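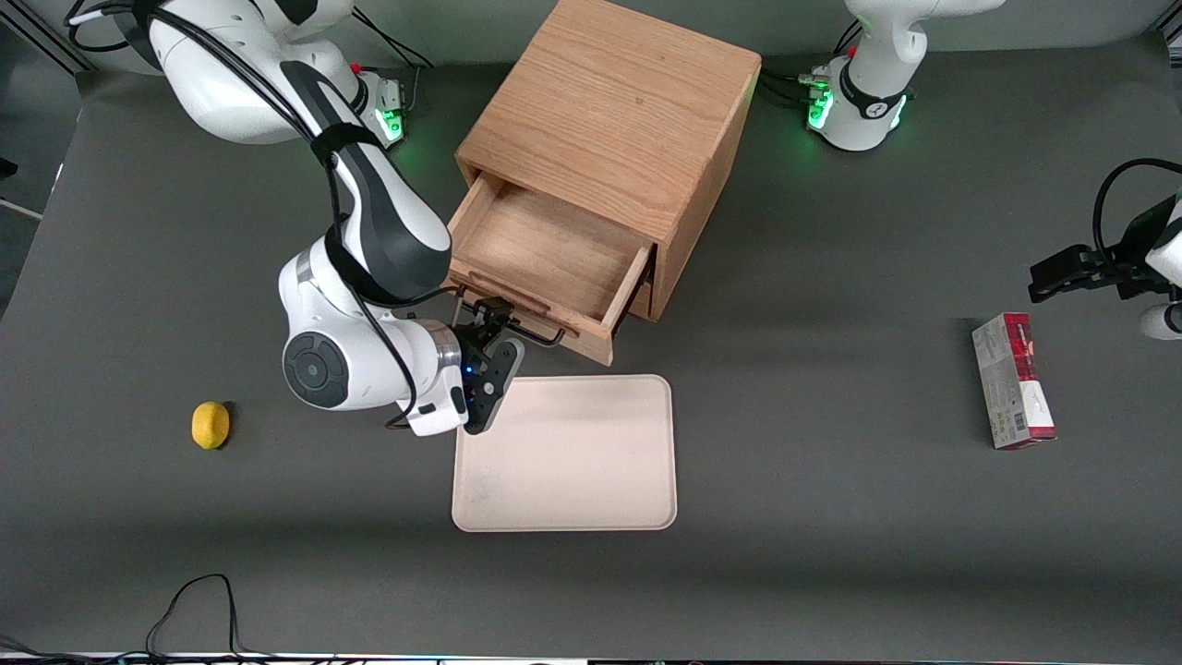 Week 7 notes, furnishing a rental unit. Picking up from last time – storage first, then bedding, then pattern. Storage is where people overspend. Guests staying two nights barely unpack, so one decent piece by the bed beats a full dresser set. What to look for: real wood with the grain showing, like the oak cabinet top in Fig. 1, and a handle you can find in the dark. Dark metal on light reddish oak is an easy match with black lamps and black curtain rods. Check how far the drawer sticks out when open. Measure with it OPEN, then add the bed. Half the floor plans turned in last week forgot this.

Bedding
Three layers: sheet, blanket, top cover. Everything else is decoration.
Sheets – 300 thread count is plenty. Higher numbers often mean thinner yarns twisted together and counted twice. Feel it, don't read it. White or off-white only, can be bleached.
Blanket – cotton or fleece. Wool looks great in a cabin, bad idea if the unit turns over every weekend. Read the care label before you price it.
Top cover – this is where the theme goes. Guests photograph it. Has to fit a standard washer, a lot of the heavy quilts don't.
Sets per bed: one on, one in the wash, one on the shelf. Budget for all three. Pillow protectors too, everyone skips these.

Budget exercise (Bincombe unit)
2 bedrooms, one bath, sleeping loft not counted. Total $3868 including delivery, no tax. Lachlan Jardine's plan from last term is on the course page, look at how he splits it: beds and mattresses take the most, then bedding, then storage, and he still holds a bit back for breakage. He forgot shower curtains. Don't copy the plan, prices have changed.

Work in this order
Mattress and frame
Bedding, all sets
Lighting (two sources per room minimum)
Storage
Window coverings
Wall stuff last, and only if theres money

Pattern and theme
Rustic does not mean every surface has a moose on it. Rule from Ingegerd Eklund's guest talk: one loud pattern per room, one quiet one, the rest plain. Plaid counts as loud if the base is red. Buffalo check = two colors, big even squares. Tartan = more lines, different widths, repeats both ways. Students mix these up on the quiz every term, please don't.

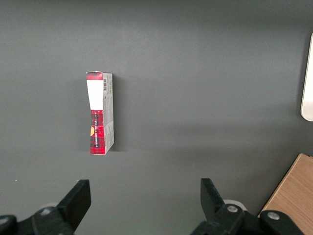
Fig. 2. Tartan at small scale: black and deep maroon lines over bright red, broken up by a plain white label area.

Scale. A small repeat reads as texture from across the room, a large repeat reads as pattern. For a queen bed go large on the cover and small on the cushions. Same red in both or it looks like a mistake. Bring a swatch, phone photos shift reds toward orange.

White space helps. A plain band between two patterned areas lets the eye rest, works on a folded throw, a lampshade trim, a wall.

Colors that sit well with red plaid: charcoal, cream, dark green, natural oak. Hard ones: navy (goes preppy), bright white in large amounts, anything pink.

Suppliers
Gakano – covers and throws, slow shipping, good returns.
Baxter – plain sheets in bulk. Ask for the contract price sheet, the one on the website is retail.
Sample books are in the back cabinet, sign them out with Kazimiera Śliwiński. Bring them back the same day pleas.

For Saturday
Floor plan with drawer and door swings drawn in. Budget sheet, one page. Three swatches taped down and labeled with fiber content. Groups as before, except Jailson moves to Annag's table.
Reading: the section on fiber care, skip the part on silk.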